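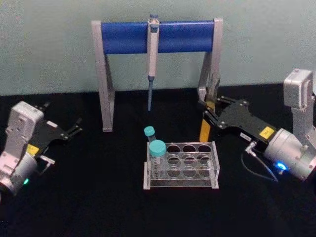 Penner is looking for a part-time laboratory assistant to join our small teaching lab, and we would love to hear from people who have never worked in one before. Most of the job is keeping the benches in good order for our evening classes – setting out the racks, labelling tubes, topping up supplies and putting everything away again afterwards. You would soon get to know the pipette that hangs from the blue bar of its stand, and the clear rack for the capped tubes, as these come out for nearly every class we run. We will teach you how to use and look after all of it, and there is no hurry, so please don't be put off if the word "micropipette" is new to you!

The post is 24 hours a week, mostly afternoons and early evenings, starting in May. Steady hands are useful and so is a bit of patience, particularly on the days when a whole class wants tips at the same moment. Some lifting is involved, and you will need to be happy wearing gloves for a fair stretch of the day.

To apply, please send us a short letter telling us a little about yourself and why you fancy the work (a CV is welcome but we can manage without one), marked "Lab Assistant, ref. 103". Letters should reach us by April 1, 2023.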